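Home | Forums | Laundry & Closets | Folding and Storage | New Posts | Log In

Thread: How do you fold a thick hoodie so it stays folded??
2413 views | 20 replies (showing selected) | Share 30

gorau_laundry
OK so I have a small apartment, one dresser, and a weakness for hooded sweatshirts. T-shirts I can fold in my sleep. Hoodies beat me every time. The hood makes a lump, the sleeves spring back out, and by the time I've got four of them in the drawer it won't close. I've tried rolling them, and the rolls just relax and turn into slugs. What do you all do? I don't own an ironing board or a big table, so whatever it is has to work on the floor.

Faketti
Floor is better than a table anyway! I do all mine on one of those foam play mats we bought when my nephew was staying here. Soft on the knees and you get way more room to get the arms straight. I put it down by the window so I can see the lint.

My order goes: front side up, smooth it from the middle out to the edges, pull both sleeves out straight, and only then start folding. Most people skip the pulling out part and that's where your lumps come from. My red one at the very start:
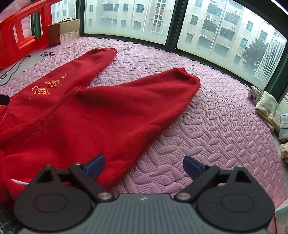

Red hoodie on the pink mat, sleeves out, nothing folded yet.

After that I flip it face down, bring one side in to the middle with the sleeve laid back down along the body, do the other side the same way, fold the hood down over the back and then fold up from the bottom in thirds. Takes me maybe a minute per hoodie and they stack like books.

kongkaew_k
Love that embroidery on the chest, are those knots? Gold on red is so pretty. Please tell me you wash it inside out!

Faketti
Yes, knots with a little tassel! And yes, inside out, cold, low spin. I learned that on a different shirt and I'm still sad about it.

Trarnivov
Gonna disagree with the face down thing. If there's stitching on the front I fold face up, so the embroidery ends up in the middle of the bundle and doesn't rub on the drawer every time you yank it open. Face down puts it right on the outside. You also don't need thirds. Fold it in half, then stuff the whole body into the hood. Done. I've moved apartments twice with my hoodies packed like that and they came out fine.

Faketti
But then you can't see which one is which! I have three red ones lol. The design on the outside is how I find the one I want. The hood stuffing is great for a suitcase, I'll give you that, but in my drawer they roll around like potatoes.

kongkaew_k
Team hood stuffing for travel, team thirds for home. Also tuck the drawstrings inside before you start, both ends. If one is hanging out it WILL catch in the drawer runner and you'll be standing there at 7 am in your socks swearing at a dresser.

gorau_laundry
Drawstring thing happened to me last week, so thank you for that. Tried the thirds way tonight on a bath towel on my carpet and it's much better, but the sleeves make the bundle fat on one side. What am I doing wrong?

Faketti
Are you laying both sleeves the same direction? They should each go down their own side, so you get two thin layers next to each other. If they cross in the middle you get the fat spot. And squash the cuffs flat with your palm, the ribbing is bulkier than you'd think.

Trarnivov
Or hang them. I know, I know, she said dresser. But heavy fleece in a drawer is a waste of a drawer. Hooks on the back of the door, two per hook.

kongkaew_k
Hooks give you those weird pokey bumps at the neck though. I had one that looked like it had a horn.

Trarnivov
Use a bigger hook!

gorau_laundry
No hooks for me, I rent and my landlord is picky about the doors. Sleeves down their own sides worked! Five hoodies in and the drawer closes. I'm getting a foam mat too, my knees are killing me. Now somebody please start a thread on fitted sheets.

Reply | Quote | Report | Next thread: Fleece blankets and pilling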